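Print this post | E-mail this to a friend

Rules for the bench, second go

Quick one before I head off, kettle's on. We finally rewrote the handling rules for the Fokdale job and I said I'd put them up, so.

The old sheet was four pages. Four pages! Nobody read past the bit about closed shoes. New one fits on a single side and I've cut everything that was only there to sound official.

What stayed:

Start every grasp with the fingers open and clear of the thing. Not nearly clear. Clear.

One item on the table at a time. If you need two, that's a different task and it gets its own name in the log.

Handle first. If it's got a handle you go for the handle, you don't pinch the rim or poke a finger through a hole in the side. Baskets are the worst for this, all those holes look like a good idea.

Stop at 200 grasps and check the finger screws. Used to be 500, which was silly. Gimen went 298 on one set last October and the left finger had a wobble you could feel, and then of course you're wondering how many of those 298 were any good. They binned the lot from 178 on. Painful. 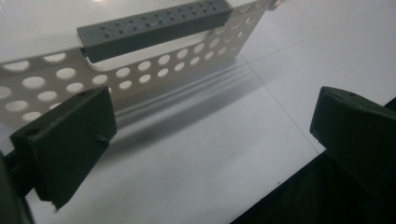

Bitar reckons the handle rule is too strict, that if people only ever take the handle then the machine learns handles and nothing else, and the first time it meets a tub without one it'll just sit there. They'd like one grasp in every ten left free, labelled as such, rim or side or wherever feels natural.

Fair point and I've gone back and forth on it all arvo. My worry is the labelling. People forget. Then you've got rim grasps mixed in with the rest and no way to sort them without watching everything again, which I did once for the Pirex trial and will not be doing a second time. So for now the free ones get their own seperate session. Same table, same basket, different name. Might change my mind.

Couple of smaller things. Write down the failures! A dropped basket is still a grasp, it goes in the log with the rest. And don't nudge things back into place with your spare hand halfway through, restart it. I know it's slow. Slow's fine.

Also somebody asked about colour of the tabletop and whether that ought to be a rule. Dunno. Pale things on a pale table are hard going, but peoples kitchens are like that too, so I've left it out. If you've got a standard where you work that covers it, send it over, I'd like a squiz.

Still to write: the bit on storage, and who signs off when a finger gets swapped. Will do that tonight if the kids go down before eight.

E-mail this to a friend | Print this post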